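## Part 2: Getting inside the tower

Okay, so you've read the parts list and you've cleared yourself some space. This part of the guide covers opening up an old Dell tower, finding your way around in there, and getting it ready for its second life as a Narkley file box. I've done a pile of these by now and I still enjoy the moment the side panel comes off!

If you skipped Part 1, go back for the bit about backing up the old drive. I mean it. The Narkley installer wipes whatever it lands on.

**What you'll want nearby**

- A Phillips screwdriver, medium size (magnetic tip if you have one)
- An anti-static wrist strap — mine is a cheap Zuvetti and it's been fine
- A soft brush and a can of compressed air
- A small dish for screws
- Your phone, for snapping pictures of cables before you pull anything

### Opening the case

1. Shut the computer down the normal way, then unplug the power cord from the wall and from the back of the case. Unplug everything else too: monitor, keyboard, network, the lot.

2. Press and hold the power button for 10 seconds. This drains what's left in the board.

3. Lay the tower on its side with the removable panel facing up. Give it a flat surface with plenty of elbow room, and don't use a rug.

4. Release the panel and lift it away. Models differ here. Mine have had a latch, a pair of thumbscrews, or one stubborn screw somebody had painted over. Set the panel somewhere you won't step on it (ask me how I know).

5. Put on the wrist strap and clip it to bare metal on the chassis.

> **Caution:** Never open the power supply itself, even unplugged. There are parts in there that hold a charge for a long time. If it's bad, swap the whole unit.

### Finding your way around

With the cover off, turn the case so the power supply runs along the side nearest you. All my directions from here on assume you're looking at it that way, with the rear metal panel on your left.

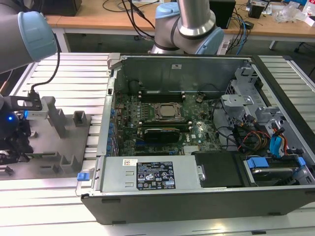

*Ngui, 08/03/2026*

I wrote this section with that Dell in front of me, so let's use it as the map. The green board in the middle is the motherboard, and the silver square near its center is the processor, sitting in its metal retention frame. The dark memory slots are just above, with little light-colored latches on the ends. Blue plastic is your friend in a case like this: the hard drive clip is blue, and so are the two SATA data cables. If you're new to this, find those first and the rest falls into place around them.

The power supply is the silver box with the black label. Read the label before you shop for anything! You're looking for the wattage and the output ratings. People have written to me wanting to put a 600 watt graphics setup into a little office machine, and no, please don't. A file box hardly needs graphics at all.

6. Take three or four photos with your phone before touching a cable. Get one from straight above and one close up of every connector you plan to pull.

7. Brush the dust off gently, working from the top down, then use short bursts of air. Hold the fan blades still with a finger if your machine has fans in the way. Give it another pass if you see clumps around the heatsink fins.

8. Follow each SATA cable with your finger from the drive end to the board. Write down which socket each one uses. The sockets are normally numbered in tiny print, and a flashlight helps a lot.

> **Note:** Don't tug on the bundle of colored power wires to make space. Ease the whole bundle to one side and let it sit where it wants to. The wires are tougher than they look, but the plugs at the ends can work loose, and then you'll be hunting for a "dead" drive that just has no power. I lost some 84 minutes to that once, on a Sunday too.

### Before you touch the processor

You may not need to do this at all. If the machine was running okay before, leave the chip right where it is and skip ahead to the drive section. I only go near it when I'm replacing the thermal paste, and old paste does turn to chalk, so on a machine with a lot of years behind it I usually bother.

9. Look at the area around the socket before your hands go in. You want a clear path straight down, with no cables draped across. Anything you lower in there should come from directly above — coming in at an angle is how memory latches get snapped and socket pins get bent.

10. Clean the top of the metal heat spreader with a lint-free cloth and a little isopropyl alcohol. Wipe in one direction, fold the cloth, wipe again. Let it air dry.

11. Leave the retention frame closed unless the chip is coming out. Cleaning the top doesn't require opening it.

12. Keep an eye on the expansion cards while you work. On this Dell they lie just below the processor, a green one and then a dark one with a black shroud, and it's easy to lean a wrist on them.
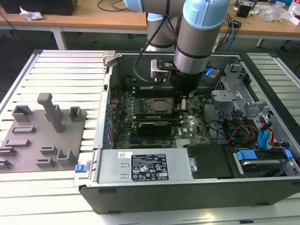

### Swapping the hard drive

13. Find the drive in its blue carrier clip, in the lower right corner. Pull the data cable first and the power cable second, holding the plugs and never the wires.

14. Squeeze or flex the carrier to free it, depending on your model, and draw the drive out slowly. If it sticks, check for a cable caught behind it. Forcing it will crack the plastic, and replacement carriers cost more than they should.

15. Pop the old drive out of the clip and put the new one in facing the same way. I use the Cludia drives, mostly for the quiet, but any standard 3.5-inch SATA drive will do.

16. Slide the carrier back in until it seats, reconnect both cables, and compare against your phone photos.

17. Leave the side panel off for now. Plug in the power, a monitor and a keyboard, and start it up. Give it 30 seconds to show something on the screen. If you get beeps and no picture, power down, unplug, and reseat the memory before you try anything fancier.

When the new drive shows up in the BIOS list, shut down, unplug, put the panel back on and stand the tower up. The Narkley install stick comes next, in Part 3.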